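Home Services Pricing Our Work About Contact

About Us
2 min read

Nestthorpe is a surface care and countertop company in Iltville. We clean, seal, patch and refinish the hard surfaces people use every day: kitchen counters, worktables, lab benches, reception desks, window sills and floors. Most of our customers live or work in town. The rest are in the smaller places along the river road, and we go out there two mornings a week.

We started with one van and a rented storage unit. The first jobs were kitchens in older houses, where the counters had been cut, scorched and scrubbed with the wrong powder for years. A lot of those owners had been told they needed a full replacement. Some did. Many only needed the old sealer taken off and the top worked back to an even finish, and we still look at that option first when we visit.

Gray speckled surfaces are a large part of what we do now. They are popular in workshops and classrooms as well as in kitchens, and a fine speckle hides crumbs and dust well. It also hides dullness. A top can lose its finish in the places where people work most and still look fine from the doorway, so we check it with a low lamp held close to the edge. 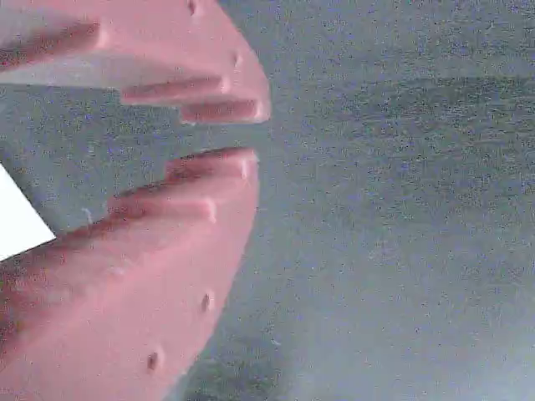
We also match patches by eye, in daylight when we can get it. A gray that looks right under a shop light can turn blue or brown by a window. For speckled tops we mix small test pieces and leave them with the customer overnight before we fill anything. If none of them match, we mix again at no charge.

Our shop is at 118 Kermani Street, behind the tile store. It has a sample wall, a sink you can use to try the cleaners, and a long bench where we prepare patches. We keep 498 finish samples there, and you are welcome to borrow up to four at a time. Please bring them back — a few of the older ones can't be reordered.

In May we took over the maintenance accounts of Dravonik, a small floor care shop whose owners retired. If you were a Dravonik customer, your service schedule and prices stay the same through the end of your agreement. Call the shop if your paperwork still shows the old phone number.

We do not install new plumbing or move gas lines. We can work around a plumber's schedule if you already have one.

Estimates are free inside Iltville. Outside town there is a small travel fee, taken off the bill if you book the job.

Contact | Service Area | © Nestthorpe, Iltville | Back to top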